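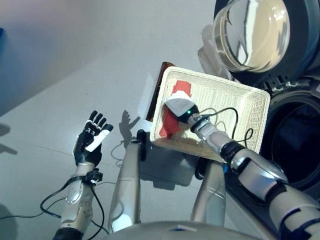
30 Oct 2018

Dye bench, second round of the madder trials

Restarted the Prantl madder after the first lot came up too orange. Same wool as before, the Flindari two-ply, wound into small skeins and tied loosely in three places. Tap water for half, rainwater for the other half. The tap water at this end of the building is hard and I want to know how much of the orange is the water and how much is me letting the pot get too hot.

Scoured everything yesterday. The Flindari still had a fair bit of spinning oil in it and the first rinse was grey. Gave it a second scour with less soap. Note for whoever orders next: the Tutuston wool costs more but only wanted one.

Mordant

Alum at the usual strength with a little cream of tartar, 200 g dry fibre per pot. Held just under a simmer for an hour, then left in the pot overnight with the lid on. Skeins squeezed out this morning and kept damp in a covered bucket.

I forgot to label the rainwater skeins before they went in. They have a double knot in the tie and the tap water ones have a single, so they can still be told apart, but use the plastic tags next time.

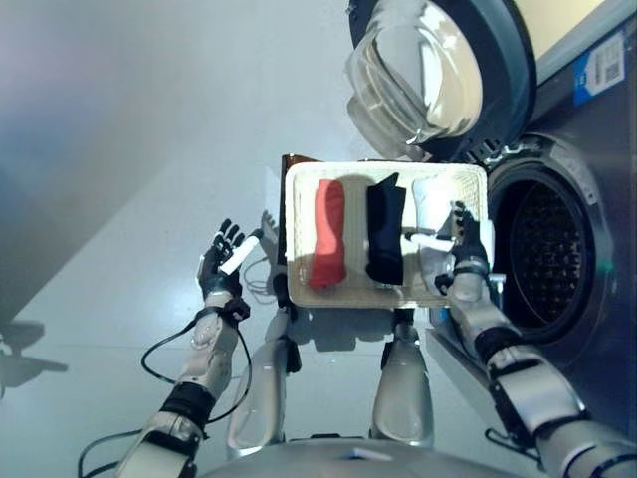

The ground root had been soaking since yesterday as well. Strained it through the old muslin, which has a hole near the hem, so there was grit in the first pot. Most of it shook out of the yarn once dry. The muslin wants replacing before January, when the indigo people need it too.

Dye bath

Brought both pots up slowly, an hour and a half to reach 65 degrees. Past 70 the browns start coming out of the root and the colour goes dull, and I think that is what happened last time. The left burner runs hotter than the right even with the knobs set the same. I swapped the pots over at the halfway point so neither water got the benefit of it.

The rainwater pot looked weak for the first half hour, a sort of watery salmon. I nearly added more root and am glad I left it. The tap water pot coloured up quickly to a brick shade and then didn't move much.

Turned the skeins every ten minutes or so with the glass rod. The long wooden spoon is now pink for good and should stay with the madder gear. 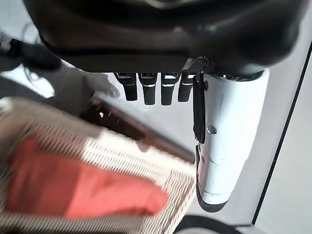

Left both lots to cool in the bath. I would like to give them the full 24 hours, but I need the big pot back by tomorrow lunch, so they will come out a bit short of that. Should be close enough to compare with each other, if not with the Ondovetti sample card.

First impressions, wet: the tap water skeins are the stronger red. The rainwater ones are softer and nearer to coral. Neither is as orange as round one. I won't trust any of this until they are dry and I can look at them by the window, as the tubes over the bench make everything greenish.

To do

Rinse in matching water, rainwater for rainwater. There are 2 full jerry cans left under the bench.

Dry in the shade, off the rail by the back door.

Cut a short length from each skein for the lightfastness card and cover half with foil.
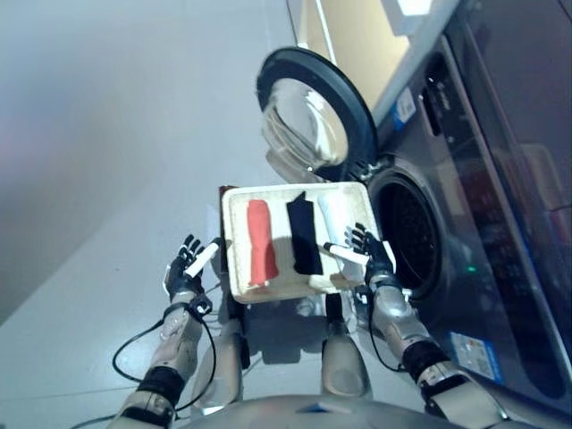 Round three

Try a pinch of chalk in the rainwater pot and leave everything else alone. If it comes up brick red like the tap water did, then the hardness is doing the work and we can stop arguing about the root.

Also weigh the spent root once it has dried and keep it. There should be enough left in it for a pale exhaust bath on the silk offcuts.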